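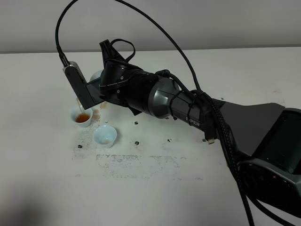

What gets a tea stain off the white bench top once it has set?

Baking soda paste, left on for 20 minutes and wiped off with a damp cloth. Skip the scouring pad, which takes the shine off the top and gives the next spill something to hold on to.

Notebook, November, Sunday, a bit after four

Writing this up while the kettle cools, partly for me and partly for whoever inherits the pouring work when I finally get moved to something dignified like labels.

Today was meant to be short. The plan was to settle which of the small cups goes into the Umow sample set, the one with the flared rim or the plainer one Doherty sent over in the last box. Both are pale, both are small, both hold less than you'd think. I brewed one pot, strong, and let it stand until it was dark enough to see the level from across the bench. Then I spent most of the afternoon thinking about drips.

A little goes a long way on white. A spill the size of a thumbnail looks like a crime, and it goes brownish orange at the edges as it dries. On the old bench in Skellville, which was the color of tea to start with, I could have spilled for a year and called it patina.

Notes on the cups, in no order:

The flared rim is kinder to drink from and worse to pour out of. Liquid runs out along the curve, hangs there while it makes up its mind, and goes down the outside. Tipping faster helps. Tipping slower is what everybody does by instinct and it is wrong.

The narrow base looks elegant and tips over if you breathe on it. I put a cork coaster under one for an hour and felt like somebody's aunt. It did stop the sliding.

Filling to the lower third is plenty for a color check. I had been filling them almost to the brim on the theory that more tea meant more data. More tea meant more paper towels.

The residue at the bottom of a cup that has been emptied and left is a faint beige and comes off with a finger if you get to it the same day. Left over a weekend it needs the paste too.

Stain test, since the bench was already a mess and I might as well get something out of it. Spare offcut of the same top, four spots, same tea, left one hour.

Plain water and a cloth: took the middle out and left the ring. The ring is the part people notice.

Dish soap: same, with bubbles.

White vinegar, straight: good on the ring, and the room smelled like a pickle factory until I gave in and opened the door.

Baking soda paste: best of the lot. No ring I could find with the desk lamp held low. Slight chalky film, gone on the second wipe.

I also tried the Londard spray that has been under the sink since before my time. It moved the stain a few inches to the left. Back under the sink with it, where it can continue its career.

Batch 476 of the tea stains worse than 378 did, or else I brewed it longer. I did not write down how long I brewed 378, so that comparison is worth what it cost. Brew times go in this book from now on, and I've underlined that twice on the paper copy.

Weighed the water for the pot this time: 700 grams. That fills the small cups many times over and leaves a sad half mug for the person doing the work, who drank it cold.

On the choice itself: I'm going with the flared one. The plainer cup pours cleaner and I have no real complaint about it, and it looks like something you'd be handed at a dentist's. The sample set is supposed to make people want to sit down. If Umow comes back and says the drips are a problem, I'll say I had concerns, and point at this page.

To do:

Order a tray with a lip. Any tray. I've been asking since summer and am now prepared to bring my own from home.

Mix the paste fresh each time. The jar from last month has turned into a small white brick.

Wipe as you go. I've written this before, earlier in this same book, in firmer handwriting.

Check whether the stain goes deeper if it's left overnight. I intend to find this out on the offcut and would prefer not to find it out on the bench.

Doherty wants the spare cups back washed. They didn't say how washed.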